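Robot club, week whatever: the kitchen sim lives!

Thu 21 April

I meant to write this up right after the meeting, but then I got home, ate standing up and started messing with the code again, so you're getting it late and a little bleary.

For anyone new, our club meets in the back of the Rallville library and this spring we picked the two-armed kitchen task for the student challenge in May. Everything runs in simulation, so a team with zero hardware budget (hi!) can enter and play on the same terms as everybody else. You get two arms, two hands with a full set of fingers, a counter and some produce, and a list of things that have to end up in the right spots. It sounds easy until you try it.

We split up the work at the start of the season. Flor Ccori and Asmaa Amrani have the grasping code, which we named Hinura after a long argument I lost. Cristian Paucar does the arm paths. I do scoring and logs, and I love it more than I expected to - there is something so satisfying about a plot that finally bends the right way.

Last night we left 300 runs going on the old library machine, and this morning I had a folder full of results to dig through before school. The worst seed was 889. The arm took a wild path on that one, and Cristian has been muttering the number ever since. He thinks it's a joint limit. Asmaa thinks it's the hand closing too early, and she made a pretty good case on the whiteboard with three colors of marker.

The other big change is that Flor rewrote how the fingers close. Before, they all moved together like a clamp. Now each finger stops when it feels contact, and the thumb comes in on its own timing. Round things are where we wanted this most. I'm so happy with how it looks!

Counter, board, rack and a lot of fingers:

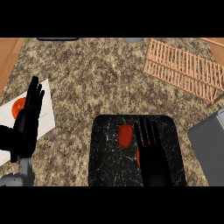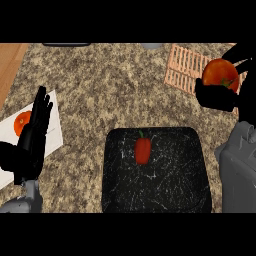
Next up is the left arm. Right now our planner gives nearly all the reaching to the right one, and Ms. Bermúdez asked us (very kindly) why we bothered entering a two-arm event. Fair! Cristian wants to try handing things across the middle, and I've promised him a score for handoffs by the next meeting, so that's my weekend gone. If anybody reading has done collision checks between two hands without slowing everything to a crawl, please leave a comment. We'd love to hear how you did it.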